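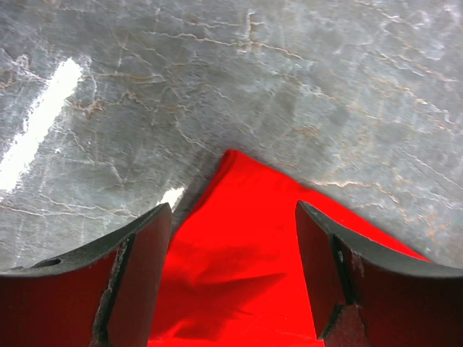 Red cloth on the gray marble-patterned top, Dunumbridge open day

I have wanted to see inside the Fallahi dye works for years, and in March they finally opened the doors! We took the early bus out to Dunumbridge (56 minutes, bring a snack) and were at the gate by 9:30, third in line behind a knitting group with matching hats.

Our guide was Bijan Tabrizi, who has been mixing color there since he left school and talks about it the way other people talk about their kids. He started us in the sample room, which I could have stayed in all day. They keep 1,341 shades on file, every one on a little card with the recipe written on the back, and the reds alone fill 7 drawers. I asked for his favorite and he went straight to one called Pirkine, an old madder red they still make twice a year.

Then down to the vats. It's loud, it's steamy, and the smell is something like wet wool and vinegar (I loved it, my sister waited outside). We watched a batch go in pale and come up the deepest blue, and a few of us clapped. The drying loft upstairs has the original wooden racks and a great view over the river.

After lunch Hooman Asadi ran a hemming workshop, and I learned more about turning a neat corner in half an hour than I ever did at school. Mine came out lumpy but I'm keeping it.

The shop sells remnants by weight, so go there first if you can, the good linen was gone by 2:00. The Rurotier café across the road does a very fine plum cake. Parking is tight, and the loft stairs are steep.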